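Acta de la reunión del club ciclista Tornia
9 de septiembre de 2018

Hola a todos y a todas. Me ha vuelto a tocar a mí escribir el acta, así que ya sabéis lo que hay: lo cuento como me sale y, si alguien quiere corregir algo, que me lo diga antes de la próxima y lo cambio sin problema. Empezamos tarde porque la mitad veníamos de la salida de la mañana y hubo quien pasó por casa a ducharse (se agradece, de verdad). El café lo pusimos en la cocina del local y allí nos quedamos, que en la sala grande había eco.

1. Acta anterior

Se leyó por encima la de mayo. Faltaba apuntar que las llaves del cuarto de bicis se dejan ahora en el cajón de la entrada y no colgadas detrás de la puerta. Corregido queda. Aprobada.

2. Las ruedas de las bicis de préstamo

Este era el punto gordo y se nos fue casi toda la tarde en él. Las bicis de paseo que prestamos en verano han vuelto con las ruedas traseras hechas una pena: radios flojos, un par de llantas con salto y un buje que suena a molinillo. Yo traje apuntado lo que había visto en el taller y lo fui leyendo, y la conclusión general fue que centrar otra vez lo que ya está centrado cuatro veces es perder las tardes.

Había dos presupuestos. El de Markulari es de ruedas montadas, con llanta de doble pared y rodamiento sellado, y nos sale a 48 euros la rueda trasera. El de Skoryk es más barato por pieza, pero hay que comprar buje, radios y llanta por separado y montarlo nosotros. A mí me encanta montar ruedas, lo confieso, y defendí lo de Skoryk con bastante entusiasmo – demasiado, según me dijeron después. El problema es que en el club sabemos radiar tres personas, y una se va fuera todo el otoño.

Se habló también de si seguir con freno contrapedal o pasar a piñón libre y freno de llanta. Aquí hubo opiniones para todos los gustos. A favor del contrapedal: no hay cables, no hay zapatas, la gente mayor que lo ha usado toda la vida va feliz con él. En contra: quien no lo conoce se lleva el susto en el primer semáforo, y en la cuesta del depósito se calienta muchísimo si bajas frenando todo el rato. Yo propuse mantenerlo en las bicis de paseo y no meterlo en las de los chavales, y eso es lo que salió al final, con una abstención.

Acuerdo: se piden las traseras a Markulari, ya montadas, y las delanteras se repasan en casa, que están bastante bien. Del pedido me encargo yo. Antes de pagar nada tengo que confirmar la anchura entre punteras, que el año pasado nos mandaron unas que no entraban ni con cariño y todavía me lo recuerdan.
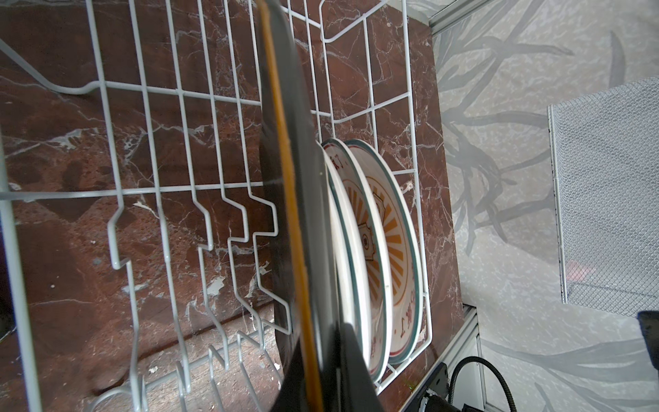 Una cosa más de este punto, que casi se me olvida: las cubiertas. Las que llevan ahora están cuarteadas por los flancos, y me parece una tontería poner rueda nueva con goma vieja. Quedamos en aprovechar las que estén sanas y comprar solo las que falten, y en cambiar los fondos de llanta en todas, sin excepción, que cuestan poquísimo y luego vienen los pinchazos misteriosos.

3. Cuentas

Leí los números tal cual están en la libreta. En la cuenta hay 2443 euros. De la venta de material usado de la primavera entraron 301, que ya están incluidos ahí (lo preguntaron dos veces, por eso lo pongo). Con esto las ruedas se pueden pagar sin tocar lo de la cena ni lo del seguro. Alguien pidió que la libreta pase de una vez a una hoja de cálculo y que se mande por correo. Me parece estupendo, pero no voy a ser yo, que bastante tengo con las actas. Queda pendiente hasta que salga alguien.

4. El potro de centrar

El nuestro baila. Se le puso una arandela en mayo y aguantó lo que aguantó. Se comentó la posibilidad de comprar el de Prarnomik, que es plegable y se atornilla al banco, y que a los que lo hemos probado nos gustó mucho – las palpas van finísimas y no hay que andar dándole la vuelta a la rueda cada dos por tres. Hubo quien dijo que, si vamos a comprar ruedas montadas, para qué queremos un potro nuevo. Es un argumento razonable, aunque yo contesté que las ruedas montadas también se descentran, y más con los bordillos de este pueblo.

No se llegó a votar. Se mira el precio con calma y se trae a la siguiente reunión. Mientras tanto, por favor, que no se le apriete más el tornillo de la base, que la rosca está en las últimas.

5. Turnos de taller

El taller abierto de los jueves sigue igual en otoño. Pedí, y lo vuelvo a pedir por escrito, que se limpien las herramientas antes de devolverlas al panel. La llave de radios buena apareció dentro de una caja de cámaras y estuvimos media tarde dando vueltas. También se acordó que las bicis que entran a reparar lleven una etiqueta con lo que les pasa, aunque sea a boli y con mala letra. "Hace ruido" no vale como avería, hay que decir dónde.

6. Ruegos y preguntas

Se preguntó si se puede guardar un remolque infantil en el cuarto de bicis durante el invierno. Se puede si va desmontado y colgado.

Se pidió cambiar la ruta de la salida corta, que este año ha repetido el camino del canal más que nadie en la vida. Propuestas en la pizarra, por favor, con los kilómetros puestos y diciendo si hay tramo de tierra.

Preguntaron por las cestas delanteras que sobraron. Siguen en el altillo, quien quiera una que la coja y lo apunte.

Y una petición mía: quien tenga un buje contrapedal viejo por casa, aunque esté roto, que lo traiga. Quiero desmontar uno en el taller de los jueves para que se vea cómo va por dentro, con sus zapatas y su grasa, y así hay más gente que se atreva a engrasarlos.

La próxima reunión se avisará por el grupo, seguramente cuando hayan llegado las ruedas. Cerramos cuando se acabó el café.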